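Kitchen Tips from an Open Day

I went to the open day at Rerska on a Sunday expecting to nibble a cookie and go home, and I stayed until closing! They had a robot arm sorting play groceries, and I came away with more ideas for my own counter than I get from most cooking shows.

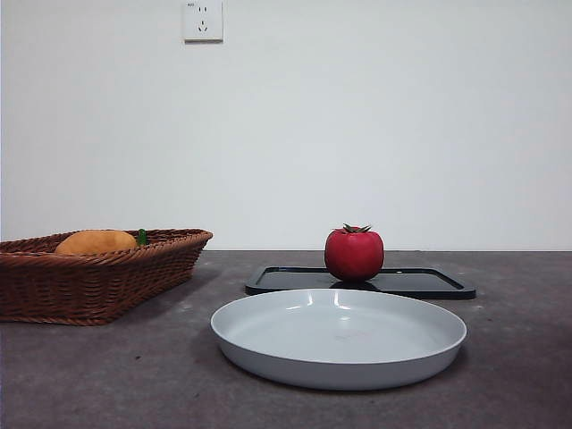 The first thing I took home was to clear a landing spot before you pick anything up. The arm had its places set out before it started, and I do the same now with my Sunday shopping (well, most Sundays).

Give tomatoes a spot of their own, too. Mine used to go in under the potatoes, poor things. Now they sit stem side down in one layer, with a bit of air between them. 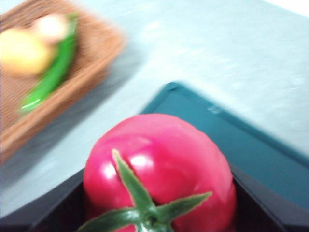

Posted by Gunnel Holmgren in Kitchen Tips

Next, slow down near the bowl. The young man running the demonstration told us the arm does its quick moving up high and takes its time close to the food, and I have chipped 2 good plates doing it the other way around. 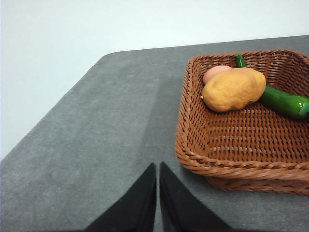

Potato, egg and green pepper in the wicker basket.

At home I keep real eggs in their carton in the fridge, and a basket with low sides is for things you reach for every day. Line it with a dish towel if the weave is open, and shake the crumbs out over the sink.

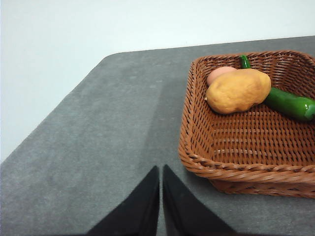
Marlene wrote in to say that she went to the afternoon showing and would have liked a longer turn at the controls, and that her basket at home gets a soft brush and a damp cloth, never a soak. I'd add that it should dry well away from the stove.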